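How Do You Teach a Robot to Hand Over Your Keys?

By Wiesława Nowakowski

Try something for me. Find somebody in your house, pick up a bunch of keys, and pass them over. Done? How long did it take? A second, maybe two. You didn't plan it. You didn't say to yourself, "Now I will open my fingers." Your hands just knew!

A robot's hands don't know anything. Somebody has to teach them, and that somebody is often me. I teach robots for a living (yes, it's a real job, and no, I don't wear a white coat). I want to tell you how it works, because when I was a kid I thought robots came out of the box already clever. They come out of the box about as clever as a toaster.

Two ways to be a teacher

The first way is to teach by hand. You take hold of the robot's arm, the actual arm, and you push it along the path you want. The motors go soft so you can move it, and little sensors in each joint write down every bend. It's a lot like when a grown-up held your hand around a pencil and helped you make your first letter A. You did the wobbling and they did the steering.

The second way is by remote control, and the fancy word for that is teleoperation. Tele means "far," so it's "operating from far away," even if far away is only the other side of the desk. At my work we have a pair of small arms called leaders. I hold one in each hand. Whatever the leaders do, two bigger arms called followers copy. If I bend my left wrist, the left follower bends its wrist. If I squeeze, it squeezes. If I sneeze, well, guess what happens. We've all learned to let go before we sneeze.

I used to teach by hand all the time, on a single arm named Alva. But for jobs that need two arms at once I like remote control much better. Picture yourself pushing two robot arms around with your own two arms while also trying to keep your elbows out of the way and see what you're doing. It feels like playing Twister with a pair of cranes. 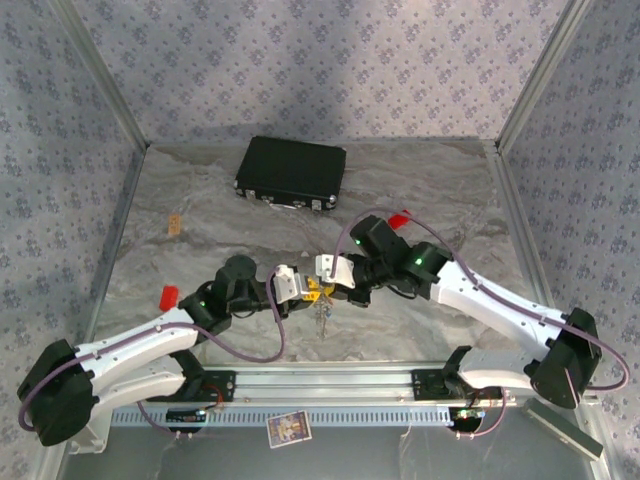
So let's talk about passing things from one gripper to the other, which we call a handover. A gripper is a robot's hand, but it's a very plain sort of hand. Most of ours have two fingers and they can open and close. No thumb, no pinky, no palm to catch things in. And I can't feel what the gripper feels! When you hold a key you can tell it's slipping because your skin tells you. With my leaders, I have to use my eyes for nearly everything.

A handover goes like this. One gripper takes the thing and lifts it. The other gripper comes close, open and ready. It closes. Then there's a tiny moment when both of them are holding on, and that moment is very, very important. If the first one lets go too early, you hear a clunk. If it lets go too late, you get a tug of war, and the arms are both strong and neither one has any manners.

My friend Joni Kauppinen, who taught me to do this, made me say it out loud while I practiced. "Got it? Got it. Let go." I still whisper it. You can use it too, when you're passing somebody a full bowl of soup.

Why keys are so tricky

My first lessons for Alva were with blocks, and blocks are lovely. A block is the same shape when you pick it up as when you put it down. Keys aren't like that at all. They're on rings, so they swing and flop and tangle, and the bunch is a new shape every single time you lift it. Look how the bunch spreads out while the two pointed yellow fingertips pinch it by just the one split ring, with the other pair of fingers held apart beneath it. You and I can see right away which part is the ring and which part is a key. The robot sees a lot of shiny stuff with bright spots on it, and shiny stuff looks different whenever it turns a little in the light.

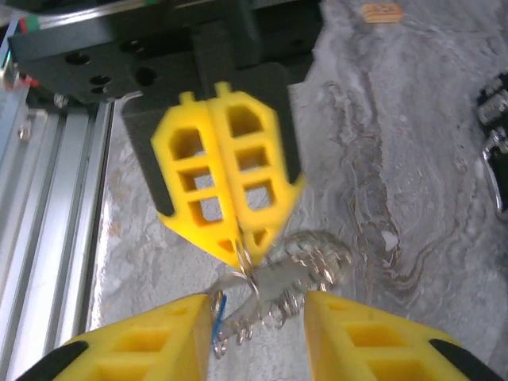
Cameras are a big part of teaching, and I should have told you that sooner. We don't only save the way the arms moved. We save what the robot could see at the same time. One camera stays put and looks at the whole table, and others can ride on the wrists, so the robot gets a close-up of its own fingertips. From a wrist you can see little things that would be easy to miss from farther off, like the small blue strip dangling with the keys, or the gap between the lower fingers where the bunch has to go. I wish I had eyes on my wrists! It would make finding things under the couch so much easier.

Again, again, again

When I do the job once from start to finish, that's called a demonstration, or a demo. One demo isn't nearly enough. Think about learning to ride a bike by watching somebody do it one time. The robot needs to see the job done lots of ways: keys on the left, keys on the right, keys in a messy lump, keys stretched out in a line.

My best morning ever was 28 good demos before lunch. For the handover job we wanted 270 altogether. I kept 196 of mine and threw the rest of my tries in the trash (the computer kind), and Joni did what was left. Some I tossed because I dropped the keys. Some I tossed because I was slow and dithery, and a robot will copy dithering just as carefully as it copies the good parts. I once had a habit of giving the gripper a little wiggle before I closed it. Guess who wiggled for the next three weeks?

Then what?

After that, a computer program studies all the demos. It looks for what goes together: when the camera saw this, the arms did that. It practices guessing the next small move, checks the guess against what I did, and fixes itself a bit. It does this over and over, usually all night, while I'm home in bed.

In the morning I put the leaders down, take my hands right away, and press start. The first time it's usually pretty bad. The arms might reach for a spot with nothing in it, or stop halfway as if they'd forgotten what they came for (I do that in the kitchen). So we look for where it got stuck, and we make more demos of exactly that part.

You can try being the robot at home. Put on thick mittens, use only a thumb and one finger on each hand, and ask a friend to tell you every move while you pass a bunch of keys from your left hand to your right. Your friend isn't allowed to say "just pass it." They have to say how far, which way, and when to squeeze. Then swap. My niece and I did it in February with ski gloves and we dropped them behind the radiator.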